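Community Help > Travel and Overseas Matters > Bereavement Abroad > Bringing a Relative Home

Last updated: December

Repatriation of a family member after a fatal accident at a filming location overseas

Posted by Kyei_family

I am writing on behalf of my aunt, whose son died last week in a road accident while working abroad as a sound assistant for a television production. Two other members of the crew were injured and are still in the hospital there. The production company, Remico, has been in touch by telephone and has told us that its insurer will "handle everything," but we have received nothing in writing.

My aunt would like her son to be brought home and buried beside his father. The local authorities have said that the body cannot be released until the examining magistrate has signed an order, and that there may be a second examination. The funeral director in our town, Platard, has not arranged an international transfer before and has asked us which documents to expect.

I should be grateful for advice on the following matters. Who must give permission for the transfer? Is the family expected to pay first and claim the money back later? May a relative travel with the coffin? And what becomes of his personal belongings and equipment, some of which belonged to him and some to the employer? We are also receiving calls from reporters and do not know whether we are obliged to answer them.

Bereket Habte

Please accept my condolences to you and to your aunt. I worked for a number of years in the office of a funeral firm that received families in this position, and I will try to take your points in order. Rules differ from one country to another, and the consulate's written advice should be preferred to mine wherever the two disagree.

Permission to release the body

Where a death is sudden, the local court or prosecutor normally has control of the body until the inquiry no longer requires it. Neither the employer nor the insurer can shorten that period. The consulate cannot order a release either, but it can ask on the family's behalf when a decision is expected, and it will usually pass on the reply. Your aunt should register with the consulate as next of kin, in writing, and name one other person who may receive information. Offices of this kind deal poorly with five relatives calling separately.

If a second examination is ordered, ask whether the family may be represented by a doctor of its own choosing. This is permitted in some places and refused in others. The request must generally be made before the examination takes place.

Documents

The receiving funeral director will ordinarily need the local death certificate with a certified translation, a certificate of embalming or a statement that none was carried out, a permit to move the remains out of the country, and the passport of the deceased. Some airlines also ask for a statement that the coffin contains nothing but the remains and the clothing. Platard need not have done this work before. A small firm can engage a specialist carrier for the overseas part of the journey and receive the coffin at the airport cargo building. In my former office we used a carrier named Vamard, and the fee was settled between the two firms.

Please order several certified copies of the death certificate while the local agent is still acting for you. Banks, pension offices and the insurer will each want one, and obtaining more from home is slow.

Payment

A production working abroad will often hold a policy that covers accident, medical care and the return of remains. Ask Remico for the name of the insurer, the policy number and a letter stating that the cost of the transfer is accepted. Until that letter arrives, no one in the family should sign an order for services. A signature on the carrier's form may make the signer responsible for the bill, whatever has been said by telephone.

Should Remico ask your aunt to sign a receipt or a release in return for payment, she should decline until a lawyer has read it. The cost of bringing her son home and any later claim concerning his death are separate matters, and the first ought not to be made to depend on the second.

Personal belongings and equipment

Request a written inventory from whoever is holding the items, which may be the police, the hotel or the production office. The list should be signed and should state the condition of each article. Telephones, memory cards and notebooks may be kept as evidence for many months. When the belongings arrive, open them with another person present and compare them with the list before anything is passed on to relatives. Set aside any equipment that may be the employer's, and return it only against a receipt.

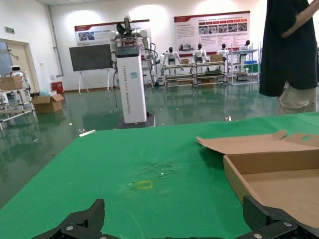
Traveling with the coffin

A relative may take the same flight if seats are available, although the coffin travels as cargo and the relative will not be with it at either airport. Customs formalities on arrival commonly take three hours, and the family should be told in advance where it may wait. If a short ceremony at the airport is wanted, Platard should write to the airport's duty manager. Many airports have a private room for the purpose — it is seldom advertised.

Reporters

There is no obligation to speak to anyone. One brief statement, given out by a single person, generally reduces the number of calls. The family may ask Remico to refer all inquiries to its own press office and to release no photograph without your aunt's consent.

mallow224

Very sorry for your loss. I do not have professional knowledge, but my brother-in-law died overseas and we waited much longer for the papers than for the flight. I would advise keeping a notebook by the telephone with the name of every person who calls and the time. We did not do this and regretted it. Also check whether he had travel cover through his bank card or his union. Ours did and we learned of it two months afterward.

R. Dunmore

The employer pays. That is the law everywhere. You should not need to do anything.

Bereket Habte

With respect to the previous contributor, that is not the law everywhere, and I would ask the family not to rely upon it. Much depends on whether the young man was an employee or was engaged as a freelancer, and on which country's law governs his contract. If a copy of the contract can be found among his papers or in his e-mail, it should be given to the lawyer along with any call sheets for that week.

Kyei_family

Thank you. My aunt has now registered with the consulate and I am named as the second contact. Remico has promised the insurer's letter by 4 p.m. tomorrow, and Platard has written to the carrier.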